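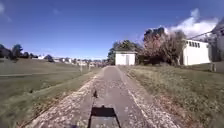

Eltanus Path Following Project
Progress report to the Livard Fund, second period

Summary

Work in this period went mainly into driving the robot by hand and recording examples for the path-following model. Collection at the Padilla site is on schedule. Labeling is behind. Spending is within the approved budget and we are not asking for any change to it.

Data collection

The operator walks behind the robot with a handheld controller and keeps it on the paved surface. The onboard computer stores the forward camera view together with the steering and speed commands. Each run is cut into short clips, and a clip counts as one example once it has been checked and labeled.

We planned 1000 labeled examples from Padilla by the end of the period. Nearly all of the driving for these is done, but labeling has not kept up, and the last batch will carry over into October.

Most early runs kept to the middle of the path. A model trained only on those did poorly when the robot started off center, so we changed the instructions. Operators now begin a share of the runs close to the left or right margin, or at an angle to the path, and steer back. These recovery runs are slower to record and we throw out more of them, mostly for jerky steering.

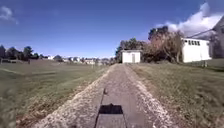

View along the concrete path, with gravel margins on both sides and the robot's shadow in front.

Surface edges

The model has to tell concrete from the gravel beside it. The two are close in color in bright sun, and the border is uneven in places. Labelers were marking it differently from one another, so we wrote a one-page guide and had 4 batches redone. The guide says to mark the edge of the concrete itself and to leave loose stones out of it.

The robot's own shadow is a second concern. With the sun behind, it falls on the path directly ahead. An early version of the model slowed down for it. We now schedule runs in both directions and at different times of day so that the shadow does not always sit in the same spot. Leaves and small debris on the concrete are left where they are and are not labeled as obstacles.

Software

Plundska, our recording and review tool, was updated to flag clips where the camera and steering records drift out of step. This had spoiled 6 runs before we caught it. Those runs have been repeated.

Not finished

Overcast and low-light runs are still short of the plan. We also have very little material on turns, as the Padilla path is straight. A second site with curves has been visited and we are waiting on written permission to use it.

Next period

Finish the Padilla labels. Record 5 sessions under cloud cover. Retrain with the recovery runs included and report results separately for centered and off-center starts. Start at the second site if permission comes through.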